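The Tudville Supplement
2023-06-27

WHAT THE DOOR KNOWS

Every February the Tudville Home Improvement Circle picks a subject for the year, and every summer we find out what we have let ourselves in for. This year it was cabinet doors. Last year it was gutters, and I would like to apologize to gutters for the things I said about them.

Marion Farquharson opened the session with a question: why does a door that closed perfectly well all winter refuse to close in June? She has a cupboard in her hallway that has been sticking out its tongue at visitors for 12 years. Her late husband planed it twice. It now has a gap in winter you could mail a letter through, and it still sticks in summer.

The answer is that wood takes on water from the air and swells, mostly across the grain and hardly at all along it. A wide solid board will grow and shrink with the weather whether or not you have glued it to something. Glue it on all four sides and it will split, usually while you have company. 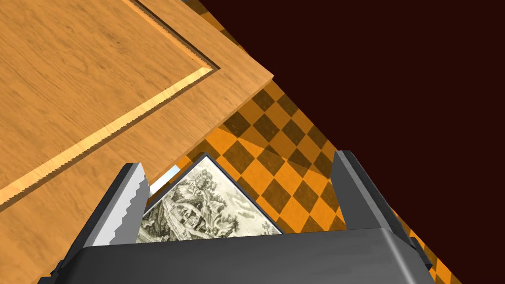

People worked this out a long time ago and came up with the frame and panel door. You make a frame of narrow pieces, run a groove around the inside edge, and let the panel float in the groove with no glue at all. The panel can swell and shrink in private. The frame pieces are narrow, so they don't move enough to bother anybody. It is a sensible arrangement, and I know several families who could use it.

Where it goes wrong is paint. Keir Moncrieff painted his kitchen doors on a damp weekend and was pleased with them until the heat came on, when a thin line of bare wood showed up down both sides of every panel. He touched them up. In the summer the lines went away, and the following winter they came back. The cure is to paint the panel before the door goes together, which is excellent advice for anyone who hasn't built the door yet. The rest of us can paint in the dry part of the year, when the panel is at its smallest, and go easy along the edges so the paint doesn't glue the whole thing shut.
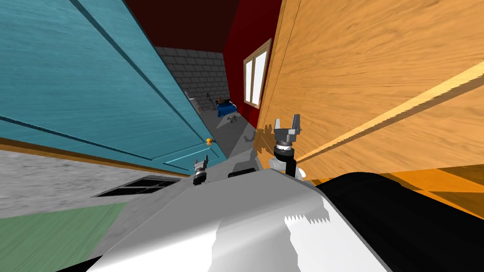 Catherine Mowat wrote in after the meeting to say that we had been unfair to paint. Her doors at the Munham house have had the same coat on them for 40 years and she has never seen a line. She puts this down to leaving the windows open and never turning on the heat before she can see her breath. I pass this along without comment, except to say that our next meeting was going to be at Catherine's and is now at mine.

Jean Menzies wanted to talk about hinges, and she was right to. Over half the sticking doors brought up at the meeting turned out to be sagging doors. Before you take a plane to anything, open the door and lift it gently by the handle side. If it moves, the hinges are loose, and what you need is a screwdriver. If the screw just spins in its hole, pack the hole with a sliver of wood and some glue, let it dry overnight and try again. Toothpicks will do. Mine are mint flavored and the pantry has never smelled better.

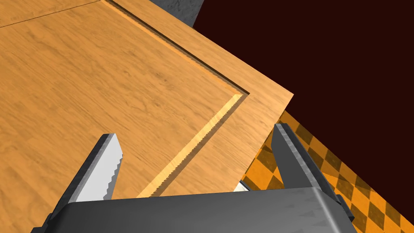 If the hinges are tight and the door still rubs, rub chalk along the edge, close it, and look for where the chalk has come off. Take down that spot and no more. Then wait. A door planed to fit on the stickiest day of the year will be a loose door by Christmas, as Marion can tell you. A little candle wax on the edge will often get you through to fall.

The notes from the meeting are in the blue folder at the library. Please put them back when you're done. The gutter notes are still out, and whoever has them is welcome to keep them.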